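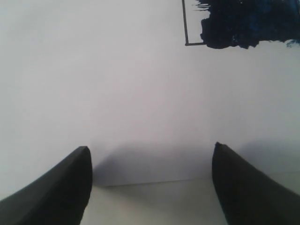

저희는 텔레넨(Tellenen)이에요. 로봇한테 손일을 가르치는 작은 회사입니다. 코드를 짜서 가르치는 날도 있긴 한데, 하루의 대부분은 사람이 직접 로봇 팔을 잡고 움직여 주거나, 옆자리에서 조종기를 쥐고 원격으로 몰아 주면서 보내요. 그렇게 남긴 동작 기록을 저희는 그냥 "시범"이라고 부릅니다.

글쓴이: 텔레넨 운영팀
2026년 3월 10일

회사 소개를 새로 써 달라는 말을 듣고 제가 덜컥 맡았는데요, 예전 소개 글을 열어 보니 너무 딱딱해서 싹 지우고 다시 씁니다. 저는 여기서 시범 녹화도 하고, 데이터 검수도 하고, 택배도 받아요(택배가 은근히 많습니다!).

어떻게 시작했냐면요

처음에는 클롤라디아(Clolladia)라는 섬유 공방의 일을 도우면서 시작했어요. 천 조각을 집어서 옆으로 옮기고 펴 놓는 일이었는데, 말로 하면 한 줄이잖아요? 그런데 막상 로봇한테 시키려니까 천이 매번 다르게 구겨져 있고, 집는 자리에 따라 처지는 모양도 다 다르더라고요. 규칙을 하나하나 적다가 두 손 들었습니다. 그래서 손으로 보여 주기로 했어요. 첫 작업 하나에 시범을 1,395개 모았고, 그때 쓰던 책상을 지금도 쓰고 있어요. 높이가 좀 애매해서 오래 서 있으면 허리가 아픈데 다들 정이 들어서 못 바꾸고 있습니다.

요즘은 뭘 하냐면요

크게 두 가지 방식으로 일해요. 하나는 팔을 직접 잡고 끌어 주는 방식이에요. 힘을 빼 둔 팔을 사람이 잡고 원하는 길로 천천히 데려갑니다. 처음 오신 분들도 금방 익히세요. 다만 사람 손이 손목 카메라 앞을 가리면 그 기록은 쓰기 어려워서, 팔꿈치 쪽을 잡으시라고 제가 하루에도 몇 번씩 잔소리를 해요.

다른 하나는 원격 조종인데, 저희끼리는 은코시(Nkosi)라고 부르는 조종대를 씁니다. 조종대 쪽 손잡이를 벌리면 로봇 집게도 벌어지고, 오므리면 같이 오므라들어요. 화면만 보고 조종하다 보면 깊이감이 제일 헷갈립니다. 분명히 닿은 것 같은데 집게가 아직 허공에 떠 있고 그래요. 이럴 때 저는 작업면에 생기는 그림자를 보라고 알려 드려요. 집게가 내려갈수록 그림자가 어떻게 달라지는지 몇 번만 보면 감이 확 옵니다. 저도 이걸 깨닫고 나서 조종 실력이 엄청 늘었어요(제 생각에는요).

녹화는 보통 30분 하고 쉬어요. 더 할 수 있을 것 같아도 쉽니다. 손이 피곤하면 동작이 거칠어지고, 로봇은 그 거친 동작까지 그대로 따라 배우거든요. 한번은 제가 물건을 놓기 전에 멈칫하는 버릇이 있었는데, 학습이 끝난 로봇이 똑같이 멈칫하는 거예요. 팀 사람들이 다 저를 쳐다봤습니다...

모은 시범은 데노우(Denow)에 올려서 정리해요. 저희가 직접 만든 검수 도구인데, 화면은 솔직히 좀 못생겼어요. 그래도 시작과 끝을 자르고, 실패한 시도에 표시를 달고, 나중에 다시 찾아보는 데는 이만한 게 없습니다. 실패한 시범도 버리지 않아요. 놓쳤다가 다시 집는 장면은 따로 모아 두는데, 이 묶음을 달라고 하시는 고객이 꽤 많습니다. 지금까지 쌓인 기록은 거의 3,000개예요.

같이 일하는 사람들

저까지 5명이에요. 기계 쪽, 학습 쪽, 녹화 쪽으로 나뉘어 있기는 한데 바쁘면 다 같이 조종대 앞에 앉습니다. 로봇 전공이 아닌 사람도 있고요, 조종은 오히려 그분이 제일 잘해요. 봉제 일을 오래 하셔서 천을 어디서 집어야 덜 미끄러지는지 손이 먼저 아시더라고요. 옆에서 보고 있으면 부럽습니다.

맡기고 싶은 일이 있으시면

작업을 글로 완벽하게 정리해 오실 필요는 없어요. 평소에 쓰시는 물건을 들고 오셔서 늘 하시던 대로 한두 번 보여 주시면, 거기서부터 같이 이야기해요. 직접 로봇 팔을 잡아 보고 싶으시면 미리 말씀만 해 주세요. 소매가 넓은 옷은 피해 주시고요, 긴 머리는 묶어 주시면 좋아요. 3월에는 화요일 오후에 방문을 받고 있습니다. 커피는 있는데 맛은 장담 못 해요!

텔레넨 소식지를 받아 보시겠어요? 새 작업 이야기와 방문 일정을 메일로 보내 드립니다. 구독하기 | 다음에 할게요

문의: 홈페이지 문의 양식 | © 텔레넨 Tellenen | 맨 위로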